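**Flernasthorpe Residents' Services: equipment planning, posted Thursday**

1/ Our household assistance program is preparing its first budget for a tidying robot in the shared lounges. This thread sets out what we intend to request, and why.

2/ The first item is a two-armed unit on a fixed base. Bernovby and Melnyk have both been invited to quote. Small tableware is the deciding task.

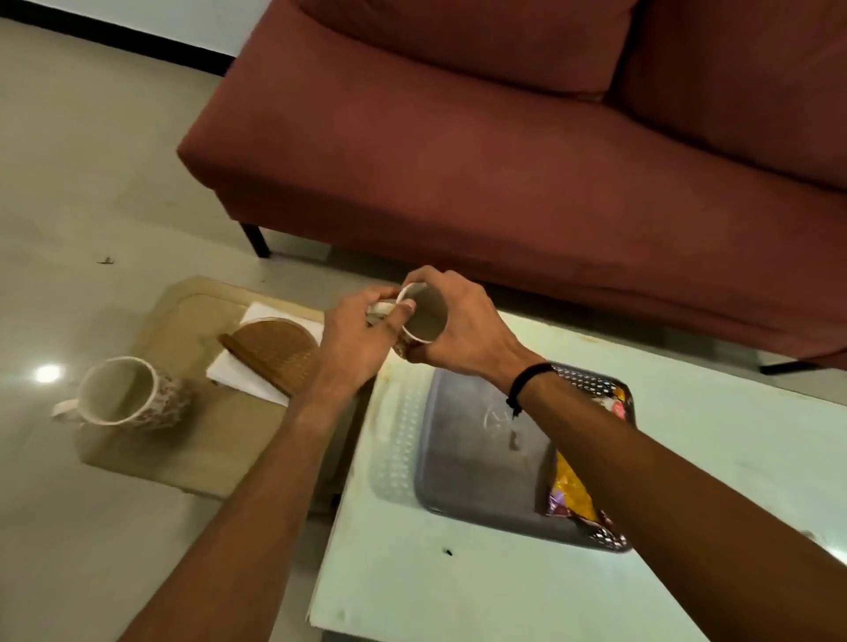
3/ Quotes must therefore list grippers separately from arms. We have set aside 8 percent of the total for spare fingertips and pads — a line our earlier draft left out.

4/ Delivery to the Illanley lounge is planned for October, with a trial of 7 weeks before any second unit is ordered.
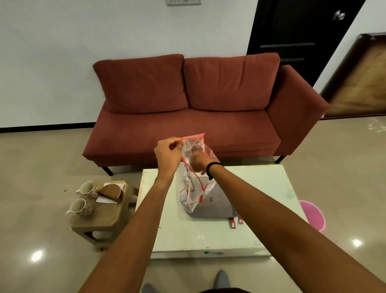
5/ Soft packaging will be priced as a separate option. Suppliers often demonstrate with boxes, and boxes are easy. A clear zip-lock bag that one hand must hold open while the other reaches inside is a harder test, and each bidder will be asked to perform it at a low table.

6/ Training for staff is capped at 4 sessions. Service contracts will be compared over the full term and not by first-year price.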